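# 打順の「つながり」は数字に出るのか

データ分析演習 最終レポート 2019年11月

きっかけは、夏に地元の社会人リーグの試合を見ていて、隣の席の人が「このチームは打線がつながるからなあ」と言ったことでした。つながるって何だろう、と帰りの電車でずっと考えていて、結局そのまま演習のテーマにしてしまいました。野球を数字で見るのは初めてだったのに、始めてみたらスコアブックを読むのがとにかく楽しくて(本当に楽しくて!)、締切の直前まで条件を変えて計算し直していました。

## 使ったデータ

対象にしたのは、リーグ所属のStareroというチームの今シーズン29試合です。手書きのスコアブックを貸していただき、打席ごとに表へ打ち込みました。回、アウトカウント、走者の位置、打者の打順、結果、その打席で入った得点、という並びです。打ち込みは一試合でだいたい2時間かかりました。慣れてくるともう少し早くなりますが、延長戦や代打の多い試合はどうしても時間を取られます。

困ったのは記号の書き方が記録者によって違うことで、とくに野選と内野安打の区別があいまいな箇所がありました。判断がつかない打席は、チームの記録を長く担当しているNatália Hubáčekさんに一つずつ確認しました。前の打者の打球がどこへ飛んだかまで覚えていらして、質問のメールを送るのが毎回楽しみでした。

## 「つながり」をどう定義したか

最初は連打の数を使うつもりでした。ところが単打、四球、単打と続いた回は、見ている側からすれば完全に「つながって」いるのに、連打としては一本も出てきません。そこで、アウトを挟まずに続いた出塁をひとまとまりと考えて「出塁連鎖」と呼ぶことにしました。安打、四球、死球は出塁として扱い、失策での出塁は含めていません。失策を入れるかどうかはかなり迷いましたが、守備側の都合が混ざりすぎると思い、外しました。

この数え方で、二人以上の出塁連鎖は全部で205見つかりました。

次に、これが多いのか少ないのかを知りたくなります。各打者の出塁率はそのままにして、前の打者の結果とは無関係に打席の結果が決まると仮定し、同じ29試合を計算機の上で何度も繰り返しました。コイン投げの野球版のようなものです。実際の打線に本当に「流れ」があるなら、実測の連鎖はこの仮想の試合より多くなるはずです。

## 結果

実測の連鎖の数は、仮想の試合の分布のほぼ真ん中に落ちました。初めてグラフを描いたときは計算を間違えたと思って、乱数の種を変えて走らせ直したほどです。何度やっても真ん中でした。

つまり、このチームの「つながり」は、出塁率の高い打者が近くに並んでいることでほとんど説明できてしまいます。少しがっかりする結論に聞こえるかもしれませんが、私はむしろわくわくしました。並べ方そのものが効いているなら、打順を動かしたときに連鎖がどう変わるかを同じ道具で調べられるからです。

試しに一番打者と六番打者を入れ替えてみると、連鎖の総数はほとんど動かないのに、長い連鎖の起こる位置が打順の後ろのほうへずれました。六番のMbali Nel選手は四球がとても多く、上位に置けば早い回から走者が出ます。その代わり、下位で攻撃を作り直す人がいなくなります。この綱引きが見えたところが、今回いちばん気に入っている部分です。

## うまくいかなかったこと

投手の違いを入れられませんでした。相手のエースが投げる試合と継投の試合では、出塁のしやすさがまるで違うはずです。調子の悪い投手に当たった回では自然に連鎖が伸びるので、本来は仮想の試合より実測のほうが少し多くなってもおかしくありません。そうならなかった理由は、まだ説明できていません。五月の試合だけ、相手投手の交代が記録から抜けていたのも痛かったです。

走塁も入っていません。併殺で連鎖のあとの得点機会が消える場面はかなりあって、得点とのつながりを調べるなら避けて通れないと思います。

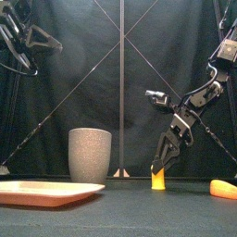

黒い幕の前に置かれた暗い色の台と、その上の2本のロボットアーム

本レポートの執筆とデータ入力は、データ分析演習 受講生のPo-yen Fungが担当しました。

## これからやりたいこと

まず相手投手ごとに出塁率を分けて、もう一度シミュレーションを走らせたいです。打席数が足りなくなるのは目に見えているので、同じリーグのGajdošの記録も借りられないか相談しているところです。チームが二つになれば、打順の組み方の違いも比べられます。

それから、観客が「つながった」と感じる回と、私の定義した連鎖がどのくらい重なるのかも気になっています。発表会でTetsuya Mizunoさんから「下位から上位へ回る連鎖は、同じ長さでも印象が強いのでは」という質問をもらい、その場ではうまく答えられませんでした。九番から始まる連鎖だけを取り出す集計は、もう書き始めています。

入力した表は、選手名を打順の番号に置き換えたうえで演習の共有フォルダに入れました。記号の対応表も同じ場所にあります。読み違いを見つけた方は、試合の番号と回を書いて知らせてください。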